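Drulstead Community Tool Library
Minutes of the Operations Meeting, September

Present: Kazimiera Kaczmarczyk (chair), Els Dijkstra (minutes), four members of the lending desk, two members of the repair bench.
Apologies: one received from the Genberg branch.

The meeting was called to order at 6:30 p.m.

1. Minutes of the previous meeting
The minutes were approved with one correction. Under item 4, "Tremine Street entrance" should read "Tremine Street loading door." The chair signed the corrected copy.

2. Matters arising
The replacement lock for the ladder store has been fitted. Two keys are held at the lending desk and one in the office. The lighting over the sign-out counter remains outstanding and will be carried forward.

3. Lending report
The lending desk reported 310 loans in the period, of which 53 were returned after the due date. Hand tools continue to make up the largest share. Members asked whether late returns could be broken down by tool type for the next meeting. The desk agreed to provide this.

It was noted that loose screwdrivers are still being handed back without a check of the tip. Returned drivers are to be looked over at the counter and any with chipped or rounded tips passed to the repair bench the same day. The tag should state the fault in a few words. "Broken" is not sufficient.

4. Storage of hand tools
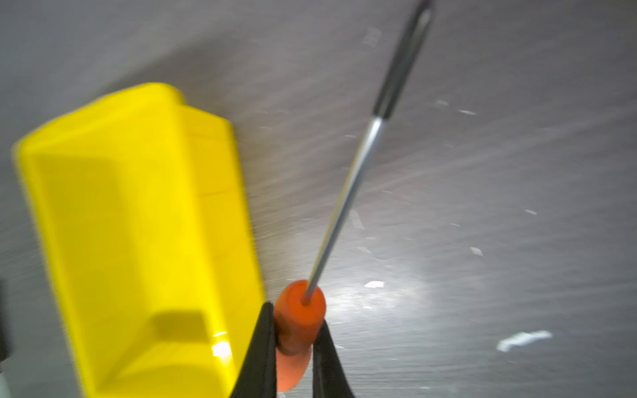 The sorting of the screwdriver stock was discussed at length. At present drivers are kept by size in the long drawers, and members returning tools after hours tend to leave them in whichever drawer is open. Els Dijkstra proposed that the drawers be given up and the drivers moved to open plastic containers on the main bench, arranged by tip type. Bright yellow, as on the container near the orange-handled screwdriver, was preferred to the gray now in use for fasteners, on the grounds that the two would not be confused at the counter. One member of the repair bench objected that open containers collect dust and filings. The chair observed that the bench top is wiped down at closing and that the containers could be emptied and washed monthly.

There was further discussion of handle colors. A suggestion that every driver be marked with a band of tape was not supported, as tape left residue on the handles when it was last tried. Engraving on the shaft was also considered and set aside until the cost is known.

Resolved: that drivers be moved to yellow containers for a trial period ending at the next quarterly review, with labels on the front face in large print. Carried, one abstention.

5. Purchasing
A quote has been received from Furtado Supply for containers, label holders and bench matting. The chair reminded the meeting that spending on storage is limited to $1,000 for the year. The matting will be deferred. Els Dijkstra will ask for a revised quote covering containers and label holders only.

6. Inventory
A check of the hand tool register found 66 entries with no storage location recorded. The lending desk will correct these as the drivers are moved.

7. Other business
The Genberg branch has asked to borrow the small bench vise for its fall workshop. Agreed, subject to the usual loan form.

Action items
E. Dijkstra: revised quote from Furtado Supply; draft labels.
K. Kaczmarczyk: counter lighting; engraving costs.
Lending desk: late returns by tool type; register corrections.

The meeting adjourned at 7:50 p.m.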